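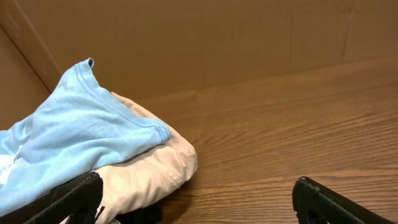
Garment Sorting Notebook, Basdale Workshop
Entry date: 28/03/2018
Entered by: V. Mikkelsen

Purpose of entry. To record the state of the sorting cell at the midpoint of the trial, the changes made to the shift pattern at the intake tables, and the points raised by staff which remain open. Earlier entries on calibration and network setup are not repeated.

1. Work covered

The cell is assigned to first separation only. It picks one garment from a mixed pile and moves it to the clear side of the table. Grading, pocket checks, stain inspection and pricing remain with the intake staff. This division was agreed with Gasinow before installation and has not been altered.

Mixed piles of two garments are now the standard test load. Single garments gave no useful information after the first week. Piles of three or more are postponed until the two-garment results are stable from one shift to the next.

2. Observations on picking

Light knits over heavier cloth remain the most common source of double picks. When the upper garment is bunched to a peak, the approach from above is usually acceptable. When the upper garment lies with its hem over the seam of the lower one, the fingers tend to close on both. The present rule is to prefer a raised fold over a hem. The rule is simple and should be kept until there is evidence for a better one.

Corners continue to be difficult. Cloth pushed up against two panels leaves little room for the outer finger. Intake staff have been asked to drop the load toward the center of the table, and they report that this is easy enough when the line is slow and is forgotten when it is busy. It would be better for the cell to tolerate corners than for staff to be instructed again.

Large flat items in one plain color are a separate problem. The depth estimate is weak where the folds are shallow, and the cell spends too long choosing a grasp point. Settings for this case were revised by Marnent last week. The revised file is loaded under the name Estrella. The previous file has been retained and should not be deleted.

3. Throughput

Intake on an ordinary day is 3,800 garments across all tables. The trial cell is scheduled for 1,000 of these. It has not yet met that figure on a full shift. The shortfall comes mainly from stops in which the cell waits for a person to clear a double pick, and a smaller part comes from late starts after the morning check.

The stop time is recorded by the cell. The time a person spends walking to it is not, and the supervisor's sheet therefore shows the intake tables as slower than before the trial. This is a fault in the sheet. I have asked that the trial table be reported on a separate line with immediate effect, so that no individual's rate is calculated from it.

4. Changes to the work of intake staff

The following arrangements are in force at the trial table.

One person per shift is named as cell attendant. The attendant clears double picks, restarts the cell and keeps the stop log. The attendant has no picking target for that shift.

The attendant role rotates daily. No one is to hold it two days in succession unless he or she asks to. Two members of staff have asked to, and this has been allowed.

Training for the role takes 30 minutes at the table. It was planned as a classroom session, but the staff found the written material of little use without a pile in front of them, and I agree with them.

The reaching and lifting at first separation was the main complaint in the last staff survey, chiefly shoulders and wrists. At the trial table it is reduced. In its place there is more standing and waiting, and attendants describe the shift as long. A stool has been provided. A second task that can be put down at short notice would be of more help, and tagging has been suggested.

Conversation across the table has also decreased, as the cell occupies the position where the second sorter used to stand. This was mentioned by four people separately, without prompting. It is noted here as an effect of the layout, and it could be reduced by turning the cell a quarter turn toward the wall. 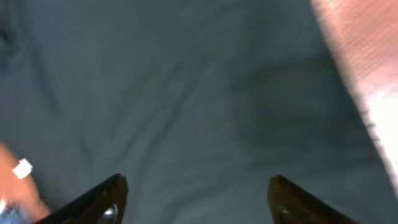 Kohei Wada read the draft of this entry and asked that it state more plainly what happens to the second sorter's position after June. In his view the staff have been told a good deal about stools and rotation and very little about hours, and he wrote in the margin that "people will put up with a slow machine for a long time if they know where they stand on the rota." He also disagrees with the quarter turn, on the ground that it would put the attendant with his or her back to the aisle and the carts.

Both points are accepted. On the first, the position is as follows. Hours at the intake tables are guaranteed at their present level to the end of June. No decision has been made for the period after that, and none will be made from the results of this trial alone. I have requested this in writing from the site office so that it can be posted by the time clock. On the second, the layout will stay as it is until the cart route has been measured.

5. Settings in use

Approach speed: reduced by 20 percent from the installed value. Staff asked for this in the first week, and it has had no visible effect on the shift totals.

Pause before closing: unchanged.

Grasp preference: raised fold first, open edge second, hem last.

Retry limit: two attempts, then stop and call the attendant. The limit was formerly five. Repeated attempts pulled the pile out of reach and made more work for the person clearing it.

6. Open items

Written statement on hours, from site office. Outstanding.

Separate reporting line for trial table. Requested, not confirmed.

Comparison of Estrella settings with the previous file on large plain items. To be run on both shifts, same attendant if possible.

Cart route measurement. Wada.

Tagging as a secondary task for the attendant. To be raised with the intake staff before it is raised with Gasinow.

Finger screws to be added to the weekly check. The present check sheet covers the cable and the pads only.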